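Paper first, then the wiring

Kelechi Bassey spent years putting shelves and counters into shops for Harkden before she took on the workbench room at Urnska. The room is narrow and has one good table, white on top, and most of our talk was about how she keeps that table usable.

"I cover it with paper," she said. "White, the biggest sheets I can get. If one isn't wide enough I put two side by side and let them meet in the middle."

She buys it in packs of 300 and changes it when it gets hard to read. Pencil goes straight onto the sheet – lines, positions, sometimes a phone number. Screws show up on it, and so do bits of trimmed wire.

Cardboard boxes are the other thing she relies on. She takes the flaps off so she can reach in, and keeps one at the back corner of the table.

"Nabila thinks they look terrible," Bassey said. "She bought me plastic bins from Jeletti, 18 of them. They're under the stairs."

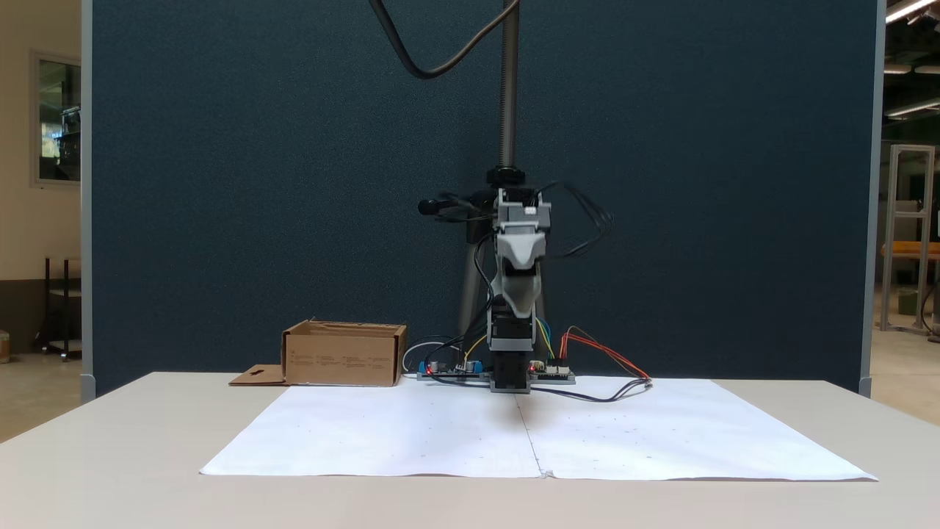

Living with cables

Nabila El-Sayed shares the room and does most of the wiring. I asked her whether she ties her cables down.

"At the end, yes. While I'm still changing things, no. I'd be cutting ties all day. So they loop around and I let them loop."

She likes to have small plugs partway along a run, so a length can be swapped without taking everything apart. She also leaves more slack than she was taught to. Her old supervisor, a man named Michalík, wanted every cable cut to fit, and she spent one June redoing 29 of them that had come out too short.

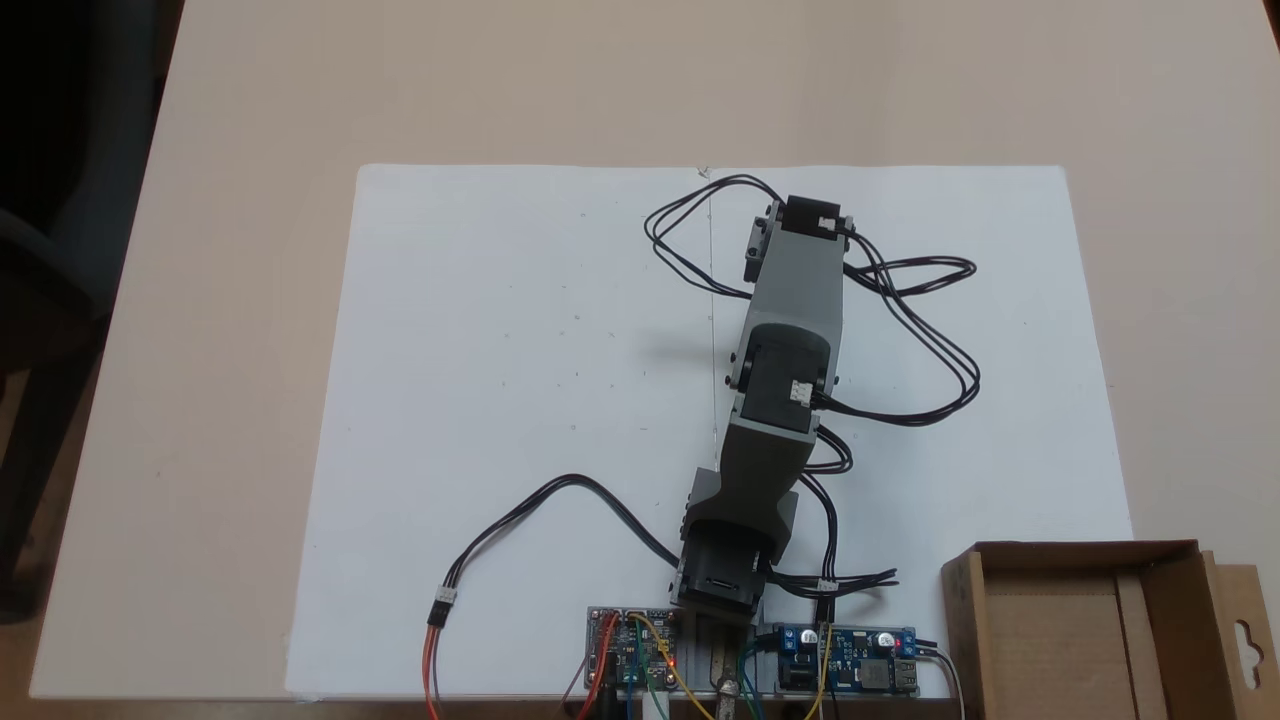

The arm laid out on the paper, with its cables still loose.

The two of them disagree about clearing up. El-Sayed would leave a job out overnight. Bassey wants the table clear by six, though she admits she has stopped insisting.

"If it's on the paper, it can stay," she said. "If it's over the edge, I move it."

They are looking for a second table. Bassey wants the same height as the first and the same white top. El-Sayed said she would take anything with a socket near it.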